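Ticket 142 - Sticky patches on desk tops after oil finish
Product: Fenar desk, oiled top
Status: Waiting for customer
Opened by: Ornella Marchetti
Assigned to: Cheuk-hei Wan

Ornella Marchetti wrote:
Good morning. In our office we have eight Fenar desks. We treated all of the tops with Palma oil, following the leaflet that came in the box. Five of them became hard and dry as expected. The other three remain sticky near the front, where people put their arms. Paper sticks to them, and one colleague has a mark on her sleeve. We have waited 11 days. The windows were open during working hours, but the heating is turned off at night.

I would like to know two things. Is it necessary to sand everything again? And can we use the desks in the meantime with a cloth on top?

Cheuk-hei Wan wrote:
Thank you for the clear report. Please do not sand yet. I need some information first:
How many coats did you apply, and how long did you wait between them?
Did you wipe off the extra oil after each coat?
Were the three sticky desks done from the same can as the others?
What is the batch code under the can?

Please do not cover the desks. The oil needs air to become hard, and a cloth will slow it down. It can also leave its pattern in the surface.

Ornella Marchetti wrote:
Two coats, one night between them. I asked Ching-wen Kong, who did the work with me. He says the first five desks were wiped after 15 minutes. For the last three we stopped for lunch, so the oil stayed much longer before wiping - maybe one hour. It was the same can for everything. The batch code is rubbed off and I can read only the ending, 50.

Cheuk-hei Wan wrote:
The long wait explains it, I believe. When the oil stays too long it begins to thicken on top, and after that a dry cloth does not remove it well. I do not suspect the can, as the other desks came from it too.

Please try this on one desk only:
1. Put a little fresh Palma oil on a white pad and rub the sticky area along the grain. The new oil softens the old layer.
2. After five minutes, wipe everything with clean cotton. Change the cloth often.
3. Leave the desk uncovered for 48 hours, with the heating on at night if possible.
4. Spread the used cloths flat outside to dry. Do not keep them in a pile, they can catch fire by themselves.

Ornella Marchetti wrote:
I did it on the desk by the printer. After two days my hand moves over it freely and paper does not stick. There is still a slight shine, is this normal?

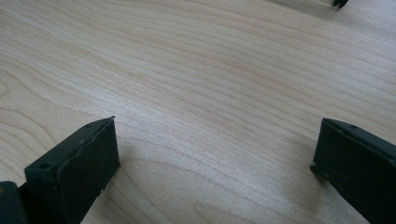 Pale wood top with a soft sheen across the middle.

Cheuk-hei Wan wrote:
Yes, a soft shine is normal with this oil. It usually becomes less with use. You can repeat the same steps on the other two desks. Please wait one week before you put wet cups on them.

I also asked I-hsuan Chu to change the leaflet, so that the wiping time is on the first page. At present it is on the back - easy to miss.

Internal note, Wing-yan Kwok, 3/20/26:
Keep open until the customer confirms the last two desks. No replacement can sent.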